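4.3 Wrist views and the fold-edge score

November
By Marichka Sydorenko and Neville Mottram

Earlier work on handling thin sheets, our own Prudum baseline included, reports a single success rate and leaves it there. We doubt that number says much. A policy can finish an episode with its fingers in the right area and still have no usable estimate of where the sheet ends. We therefore scored the edge estimate separately, using only what the wrist cameras deliver. 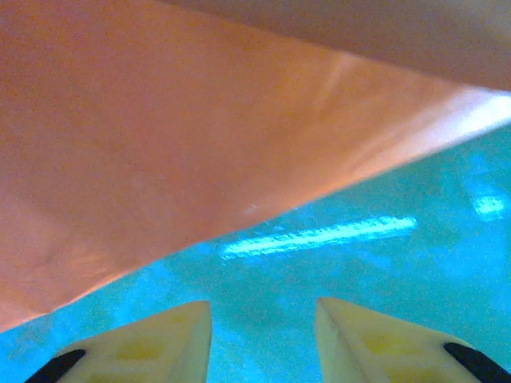
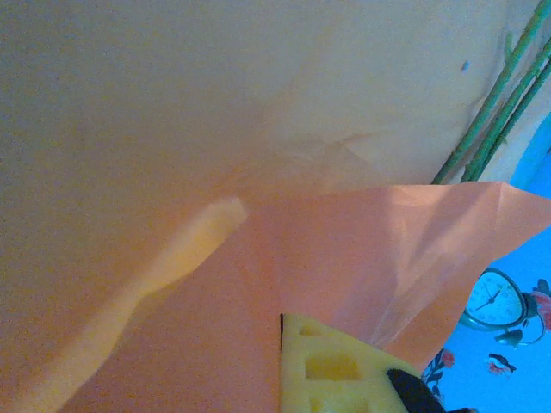

Figure 4. Two wrist-camera views from the same setup. First: an orange sheet with a long diagonal edge over a glossy turquoise surface. Second: a salmon-pink sheet, folded and raised toward the right, with patterned blue beside it.

The first view in Figure 4 is close to what most edge detectors assume. The boundary is long and fairly straight, and the color on either side differs strongly. Even so, the bright rim along its right portion and the streak of reflected light just below it are both candidates for a false edge. The Danladi detector was tuned on matte backgrounds, and we see no reason to trust its confidence values on a surface like this one.

The second view is harder. The pink material lifts into a loose peak, and a pale band of light crosses its left portion at an angle that a simple line fit could easily accept. Shapes on the blue, among them a clock face and flower motifs, add contours that have nothing to do with the sheet. A human labeler can sort these out. Whether a network does so, or has just learned that edges tend to lie near the fingers, is a separate question.

We labeled 962 wrist views and held back 200 for testing. Sigrun Kvam relabeled the test portion without access to the first set of labels. The two sets disagreed on 23 views – mostly folded sheets – and we dropped those from the score. This flatters every method in the comparison, ours among them, and readers should discount the results accordingly.

Recent from Prolesgate
Tiburcio Ayala: Grasp labels and who checks them
Elsie Birkett: Vitetti gripper notes, part two
Thin sheets, shiny tables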